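Hrefna Ingvarsson started swimming in the lake at Flurnby in January, which tells you plenty about her! "I lasted 14 seconds and screamed the whole time," she says, laughing. "Then I went back the next morning."

She had moved to town five weeks earlier and knew one person, her neighbor Iñaki Bravo, who lent her a wool hat and a thermos.

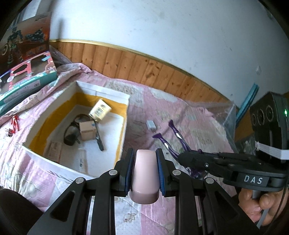
These days she's in before breakfast, all year round, and she talks about it with her whole body, arms going everywhere. "You get in slowly, you breathe out, you keep your hat on. I get so hungry afterward – I could eat a loaf of bread."

Summer is almost too easy for her. "People tell me the water's lovely now, and I miss the ice a bit," she says. Iñaki still hasn't gone in past his knees.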